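Velline Study Finds Much of a Popular Robot Training Gain Disappears When the Room Changes

Results from 402 cloth-handling trials suggest earlier scores, including the company's own, were too generous

HAVERFORD -- January -- Velline, a developer of software for robot arms, today released the results of a study that set out to check one of its own claims and did not fully confirm it. The study looked at a training method called Skakside, which teaches a robot arm to handle soft items by copying human demonstrations and then filtering out the demonstrations that seem least useful.

When Velline first described Skakside, it reported that arms trained this way did markedly better at picking up and placing cloth than arms trained on the same demonstrations with no filtering. That finding was correct as far as it went. The new study shows that it did not go very far.

Over 402 trials, the filtered training held a clear lead when the table, the lighting and the dishes matched the ones used in the demonstrations. When any of those were changed, the lead shrank. When all of them were changed together, the lead was too small for the study team to say with confidence that it existed at all.

Velline is publishing the full trial log, including failed runs, along with the scoring rules that were fixed before the first trial began.

Why the company went back

Robot demonstrations have a long habit of looking better than they are. A video shows an arm folding a towel. It doesn't show how many towels ended up on the floor, or who straightened the towel beforehand. Percentages in a results table can hide the same things, particularly when the people who built the method are also the people who decide what counts as a success.

Velline's first Skakside report had this problem. The trials were scored by the engineers who wrote the filtering code. Runs were sometimes restarted after a poor grasp, and the restart was counted as a new run. Test items were put down by hand, usually by someone who had a fair idea of where the arm liked them. None of this was hidden, but it was described in a footnote, and a reader could be forgiven for missing it.

The new study was designed at the company's Haverford lab to take those advantages away. Scoring was done by staff who did not know which version of the software was running. Every started run counted, including those stopped for safety. Item placement came from a printed list drawn up in advance.

What was tested

Soft items are a hard case for robot arms. A block keeps its shape when it is gripped. Cloth does not, and it can cover the very thing the arm is supposed to be aiming at. It can also hang from a gripper in a way that looks like a good hold from one camera and a poor one from another.

Each trial asked a two-finger gripper to lift a piece of cloth from the work surface, carry it to a shallow dish and let it go so that it came to rest inside the rim. A trial was passed only if the cloth was fully within the dish at the end and the dish had not been pushed out of place. Partial credit was not given. The earlier report did give partial credit, and the study team believes this one choice accounts for a good share of the difference between the two sets of results.

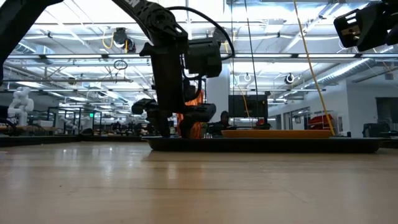
The work was spread across 10 arrangements of table, dish and lighting. Two of these copied the conditions under which the demonstrations had been recorded. The other eight did not. Both versions of the software, filtered and unfiltered, were run in every arrangement, and the order was shuffled so that neither version got the benefit of a freshly calibrated arm.

Cloth was drawn from a set of pieces in different sizes and weights. Four of the pieces had never appeared in any demonstration. These were the ones that gave both versions the most trouble, and filtering made no reliable difference to how either coped with them.

What the results show

In the two matching arrangements, Skakside did what Velline had said it would. The arm trained on filtered demonstrations passed more trials, took fewer second attempts and dropped less cloth on the way to the dish.

In the remaining arrangements the picture is mixed. A change of dish hurt both versions, and hurt the filtered version more. The team's best guess is that the filter had thrown out demonstrations that looked clumsy but happened to include unusual approach angles, and those angles became useful once the rim of the dish was somewhere new. This is a guess. The study was not built to test it, and readers should treat it accordingly.

A change of lighting mattered less than expected. A change of table surface mattered more, mainly on glossier tops where overhead lights produced reflections. The filtered version kept some of its lead there, but the gap varied so much from one session to the next that the team declined to report an average.

The study also looked at training time. Velline had previously said that filtering makes training faster, and it does, since there are fewer demonstrations to learn from. However, running the filter takes time too, and the first report left that out. With the filtering step included, the saving is modest on a small set of demonstrations and worthwhile only on larger ones.

What the results do not show

They do not show that Skakside fails. A customer whose robot will work at one table, under one set of lights, with one kind of dish, can expect a benefit. Plenty of real jobs look like that.

They also do not show that unfiltered training is good. Both versions failed often enough in the changed arrangements that Velline would not recommend either one for unattended work with unfamiliar cloth. A method that beats another by a little, when neither is good enough for the job, has not solved anything for the person who needs the job done.

Finally, they do not say much about other tasks. Rigid parts, bottles, tools and food were not tested. The company has seen Skakside mentioned as a general answer to the problem of messy training data, and there is no evidence in this study to support that. There was none in the first one, either.

Limits of the study

The trials were run by the company that sells the software. Blind scoring helps, but it doesn't make Velline a disinterested party, and a repeat by an outside lab would be worth more than another round in Haverford.

All trials used one model of arm and one style of gripper. Camera positions stayed fixed within each arrangement, so the study says nothing about what happens when a camera is bumped or moved, a common event in any working shop. The number of trials in each single arrangement is also small. The overall pattern is well supported; the figures for any one arrangement are not, and Velline asks that they not be quoted alone.

One scoring rule turned out to be weaker than the team had hoped. Staff sometimes disagreed about whether a corner of cloth resting on the rim was inside the dish. Those cases were scored as failures for both versions. Counting them as passes does not change the main finding, but it does narrow the gap in one of the matching arrangements, and both sets of totals appear in the log.

Changes to Velline's product claims

As a result of the study, Velline has withdrawn the comparison chart that appeared in its earlier Skakside materials. The chart combined full and partial passes in a single bar. Its replacement reports matching and changed conditions separately, with the number of started runs printed beside each result.

The company has also changed the default setting in its Zaklow training package. Filtering had been switched on for all new projects. It will now be off unless the user turns it on, and the setup screen will state that the benefit has been shown only where working conditions match the demonstrations. Existing projects will keep their current settings.

Customers who chose Zaklow mainly on the strength of the earlier chart may contact their account office to discuss a review of their setup. Velline will retrain on unfiltered data at no charge where the customer still has the original demonstrations. Where those have been deleted -- the earlier manual said this was safe to do, and that advice has been corrected -- new demonstrations will have to be recorded.

Next steps

A follow-up study will test whether the filter can be made to keep awkward but varied demonstrations while still removing the ones that are plainly broken. The pass rule, the number of trials and the list of arrangements will be posted before testing starts. Velline has no early results to share and is not predicting an improvement.

The company is also looking for an outside group willing to repeat the cloth trials on different equipment. Velline will supply software, demonstrations and scoring sheets, and will not ask to approve the findings before they are published.

Availability

The trial log, scoring rules, placement lists and written report are available on request from the Velline press office in Haverford. Video of all started runs, passed and failed, can be viewed at the lab by appointment on Mondays.

About Velline

Velline makes training and control software for robot arms used in sorting, packing and light assembly. Its products include the Zaklow training package, of which Skakside is an optional part.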